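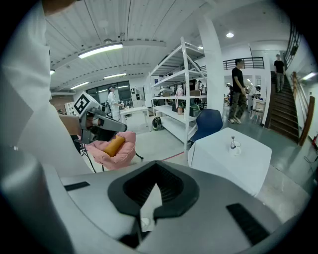
A reader of the previous edition wrote to Pratitham that the section on shelving never stated whether the diagonal braces go on before or after the shelves are loaded. They go on before. The order of work is given in full below and replaces the order printed earlier.

Section 11. Setting Up a Shared Workroom: Shelving, Tables and Seating

11.1 Placing the shelving unit

1. Choose a level part of the floor. Keep the unit clear of doors, windows that open inward, and marked floor lines.
2. Stand the uprights and fit the lowest shelf first, then the top shelf.
3. Attach the diagonal braces and tighten all fasteners by hand.
4. Check that the uprights are vertical. Adjust the feet if needed, then tighten the fasteners fully.
5. Fit the remaining shelves.

Caution: Do not move a loaded unit. Remove all items, including those on the lowest shelf, before changing its position.

11.2 Loading the shelves

1. Place heavy items on the lowest shelf.
2. Cardboard boxes may be kept on an upper shelf if they are light and closed. Label the side that faces the room.
3. Store bottles upright on a lower shelf with the caps tightened.
4. Leave a gap between unlike items so that each can be lifted out without moving the next.

Note: Bags and backpacks are not to be stored on the shelves. A bag set down on the floor must not block access to the lowest shelf.

11.3 Small tables and chairs

1. Set each small table at least 1000 mm from the shelving unit.
2. Cover the table top before use. The cover must lie flat and must not reach the floor.
3. Push the chair in whenever the seat is not in use.
4. Mugs may be kept on small tables only. Drinks are not permitted on worktables.

Order numbers: table cover, Clulari 1046; replacement brace with fasteners, Clulari 1203.

11.4 Soft items

Cushions, pouches and foam pieces are to be returned to their assigned place at the end of each session. Do not stack them against the legs of a stand or tripod, where they may cause it to shift.

Caution: Check the legs of every stand for full extension before placing anything near it.

For cleaning of table covers and cushions, refer to Section 12.

Revised 27 May 2026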